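5.3 Loss of tracking during cloth handling

The most common fault in the July sessions was a loss of pose tracking on the hand-held grippers. Of the 479 demonstrations recorded, 23 had to be thrown out for this reason alone. We had expected most of our losses to come from dropped frames or from operators starting a fold before the recorder was ready. Both happened, but far less often.

Each gripper works out its own position from its onboard camera and inertial unit. This was good enough in the pick-and-place tasks of Section 4, where the table edge, the bins and the objects gave the camera plenty to hold on to. Folding is harder. The jaws work close to the fabric, and for much of a fold the camera sees little apart from one plain colour. When that goes on too long, the position estimate is carried by the inertial unit alone and begins to drift. In the mildest cases the drift was a few millimetres and cleared once the operator lifted the gripper away. In the worst, the recorded path slid sideways off the work area and stayed there until the end of the episode.

All of the folding work was done on the floor of the shared lab, with the cloth spread over a low surface and the operator working from above. Figure 7 shows the work area and the grippers used. 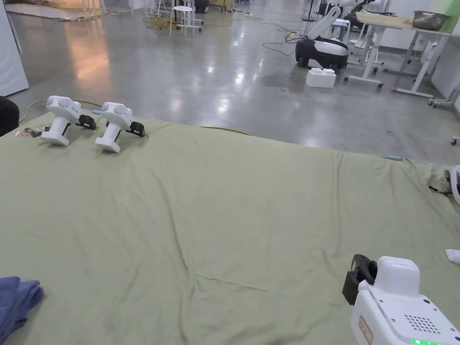 Figure 7. Work area for the cloth tasks, with one gripper held by the operator (lower right) and two more standing at the far edge of the cloth.

The fault was not spread evenly over the tasks. Flattening, in which the operator draws a corner outward to remove creases, accounted for 18 of the 23 rejected episodes. Creases do give the camera something to follow, but they move as the cloth is pulled, and the tracker treats them as fixed. If the fabric slides one way under a gripper that is nearly still, the tracker reports that the gripper has moved the other way. We could reproduce this on the bench by holding a gripper in a clamp and pulling a bedsheet slowly beneath it.

A second possible cause was the floor. Polished concrete reflects the ceiling lights, and the reflections shift with the viewpoint, so a feature picked up on a bright streak does not stay in one place. We covered the nearest strip of floor with matte paper for one afternoon and saw fewer warnings, though the number of trials was too small to say how much of the change was due to the paper.

What made the fault costly was that it was silent. The status lights on the gripper report power and recording state, and they stayed normal throughout. The Otivik logger did write a confidence value for each sample, but nothing in our set-up read that value while a session was under way. Operators finished a fold, saw a neat result and moved on. The bad paths came to light only when Ilze Ķēniņš replayed a batch on the arm at reduced speed and the arm reached well past the cloth toward the edge of its workspace. The software limit stopped it. No one was inside the marked area, and nothing was damaged, but the replay should not have got that far.

We made three changes. The logger now sounds a tone when confidence stays low for more than half a second, and the operator drops the episode and starts again. Printed markers were fixed around the border of the work surface, so that at least one is in view whenever a gripper is raised between grasps. Finally, every recorded path is checked against the bounds of the work area before it can be sent to the arm — a step we had left out because the earlier tasks had never needed it.

With these in place we recorded a further 228 episodes of the same tasks. The tone sounded in several of them, mostly during flattening, and those were repeated on the spot. None of the paths that were kept failed the bounds check. Slow drift that remains inside the bounds would still get through, and we have no reliable way of finding it short of an external tracking system, which the shared lab does not have.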